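Catchall tray

A catchall tray, also called a valet tray or dump tray, is a shallow open container kept on a table, dresser or counter to hold small things in daily use.
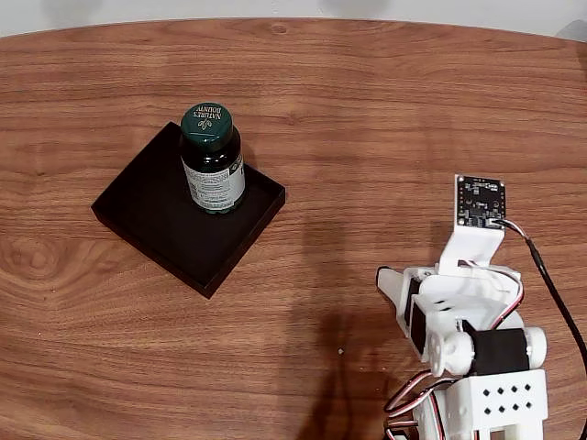
Keys, coins, reading glasses and supplement bottles are the usual contents. Makers claim that a tray reduces clutter. The evidence for this is thin, and most of it comes from people who sell trays.

Form

Most catchall trays are square or rectangular, with low walls on all four sides. Black is a common color, supposedly because it hides scuffs, although a matte black floor also shows dust very well. Sizes vary, and a tray is often much larger than whatever ends up in it. The retailer Gumik lists 16 models, 3 of which differ only in name.

Use with bottles

Vitamin and supplement bottles are often kept on a tray so that they will be seen and remembered. Binta Ezeani, in her household guide Plallcombe, recommends one bottle per tray and a fixed spot at the table. Her advice rests on a survey of 40 homes, all of them volunteers, and there was no comparison group. Whether a tray works any better than the bare tabletop was not tested.

A low wall may stop a rolling coin. It does little for a tall bottle that gets knocked over.

Protection of furniture

Trays are also sold as a way to protect polished wood. The firm Bhatt advertises up to 60 percent fewer scratches but has not said how these were counted – or on what kind of table. A tray with a rough underside can leave marks of its own when it is pushed around. Felt pads are the ordinary remedy, and they come off.

See also: Coaster; Key bowl; Pill organizer; Serving tray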